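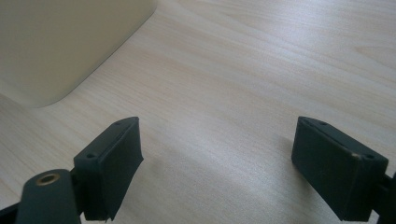
Figure 41. Desk surface, light wood with visible grain.

March
By Stirell Product Documentation

Section 4. Care and set-up of the work surface

This section applies to the Stirell 767 desk with a light wood top. Read it before placing equipment on the desk for the first time.

4.1 First cleaning

1. Remove the shipping film and the four corner guards. Do not use a blade to lift the film.
2. Wipe the surface with a soft, dry cloth. Follow the direction of the grain.
3. Wipe again with a cloth dampened in plain water. Wring it out well.
4. Dry the surface at once with a clean cloth.
5. Wait 40 minutes before placing anything on the desk.

CAUTION: Do not use scouring pads, acetone, bleach, or wax polish. Damage from these products is not covered by the warranty.

4.2 Checking the surface

1. Turn off overhead lights and view the top from a low angle, facing a window.
2. Look for scratches, dents, and raised edges. Run a flat hand across the grain.
3. Compare any marks with the natural features listed in the note below.
4. Report defects to the Plitemberg service desk with the number from the label under the top.

NOTE: Peach, tan, and cream streaks are part of the wood and are not defects. The tone varies from one desk to the next. In strong daylight the finish can look glossy or washed out in patches.

4.3 Placing objects on the desk

1. Check the underside of each object for grit, bare screws, and adhesive residue.
2. Fit Kuster felt pads (part 218) to hard or sharp feet. Pads are supplied in the accessory bag.
3. Lower the object straight down. Do not slide it into position.
4. Keep heavy housings toward the back of the desk, clear of the hand area.
5. To move an object later, lift it fully off the surface.

CAUTION: Soft rubber feet can leave dark marks on the finish. Place a Suterach liner under rubber feet that will stay in one spot for more than a week.

4.4 Light exposure

The wood darkens slightly with daylight. Areas under a fixed object stay paler. During the first three months, shift fixed objects by a hand's width once a week, for example every Sunday. Outlines left after this period fade slowly once uncovered.

Do not sand or refinish the top. If the finish has worn through, order a replacement top as described in Section 7.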